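Wenitz Split Ring Pliers, Long Term Review

Reviewed by Albane Marchal

Wenitz sells these pliers in two jaw sizes. The pair under review is the smaller, bought at list price from the Galbraith counter in Brarkport and used since April, mostly for rekeying tags and swapping hardware on fishing lures. No sample was supplied by the maker.

The working principle is the usual one. The upper jaw ends in a short hooked tooth, the lower jaw is flat, and closing the handles pushes the tooth between the coils of a split ring. The ring is then fed around the tooth until the new part is seated.

Tooth geometry is where pliers of this type differ most. The Wenitz tooth is narrow at the tip and thickens quickly toward the root. On size 3 rings it enters cleanly and opens the coil only as far as needed. On size 2 rings it still enters, but the thick root will spread the coil permanently if the handles are closed all the way. Stop at half travel. Size 6 rings are a poor match: the tooth is too short to hold the coils apart, and the ring slides off when it is turned. The larger model should be used from there up.

The joint is a plain lap joint with a riveted pin. It had no side play when new and has a small amount now, not enough to move the tooth off the center of the lower jaw. The return spring is a single leaf and is stiffer than it needs to be. After 30 rings in one sitting the base of the thumb is sore, and this has not improved with use.

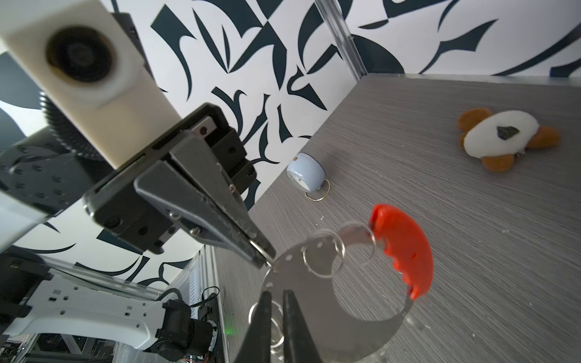 Handle covers are dipped vinyl. They grip well with dry hands and badly with oily ones. One cover has started to creep toward the end of its handle — a drop of contact cement fixed it.

The older Flinerton pliers make a useful comparison. Their tooth is longer and more evenly tapered, so they cover a wider range of rings with one tool, but the tip is soft and bent within 3 months. The Wenitz tip shows light polishing and no deformation. The Flinerton spring is better.

Corrosion resistance is fair. A film of rust formed at the pin after a wet Tuesday in an open tackle tray, came off with light oil, and has not returned.

Recommended for size 2 and 3 rings. Buyers who work mainly with heavier rings should skip this model.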